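ok so a few posts on the new book, draft two, because people keep asking and I keep giving half answers

1/ The Saltwife of Skaltden is finished. As in, has an ending. Whether it's the right ending is a matter for March

2/ Skaltden is made up before anyone goes looking on a map. An island, one ferry, bad soil. I stole the harbour from Curkthorpe where I lived for two years and was cold for both of them

3/ Word count is awful. Cut 13 chapters down to 5 long ones over the summer and it somehow got longer?? Am told this is normal. Don't beleive it

4/ Cai is still in it. Cai was meant to drown on page 75. Could not do it. Wrote the drowning, went to bed, got up, wrote him crawling out on the shingle without his boots

5/ that one change broke everything after it btw. The funeral had to go. I loved the funeral. Best thing I'd written, gone, sat in a folder called bits

6/ Research: mostly salt pans. How long brine takes in a wet year, what you burn under it if there's no trees. A kind archivist let me read a parish account book and the handwriting nearly finished me off

7/ Someone asked if it's a sad book. Parts. There's a dog and the dog is fine. I'd want to know that so am telling you

8/ A reader wrote after the last one to say she'd read it aloud to her mum in hospital, a chapter a night. Have thought about that letter most days since. Kept it in the drawer with the spare ink. When draft two was going badly I got it out again

9/ Title may change. Flasent (tiny press, lovely people, they did the last one) think Saltwife sounds like a cookery thing. Fair. Suggestions welcome, no puns pls

10/

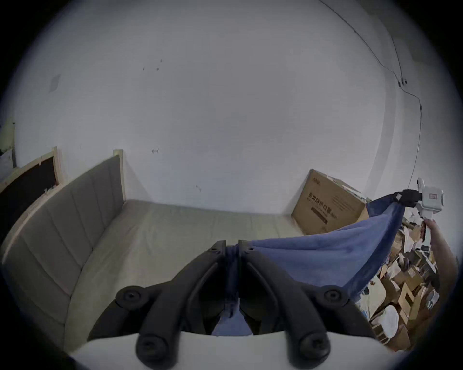

Do you need to have read the first book?

Start with whichever you like, the stories are separate and only the island is shared. There's one small nod to the lighthouse family near the end and it won't trip you up if you miss it.

11/ Early readers are sorted, thank you, got more offers than I could print copies for. If you put your name down and heard nothing it's me being slow, will reply tonight or tommorow

12/ right. back to chapter 2, where it has been raining for nineteen pages and somebody needs to go indoors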